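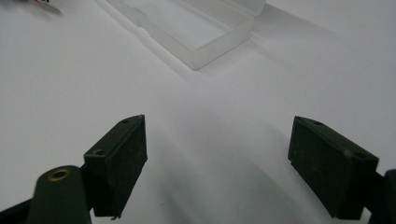 The white tabletop, Grallness room.

Drustwood small-items packing project: report to Itari, February 12, 2025

The table is in use, and has a large sheet of white paper over it. The paper cost less than our discussion of it. Of the 3000 granted, about a quarter went on furniture and the rest is spoken for, mostly by boxes. Packing now covers 10 kinds of small item, against the 7 we promised in September, when we were feeling cautious. 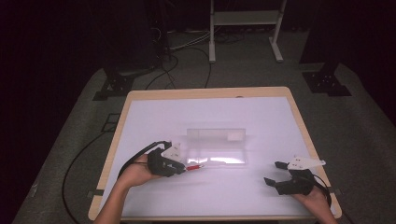 Still to do

Agree where the clear plastic boxes live between sessions. Two proposals exist, both involving the same shelf.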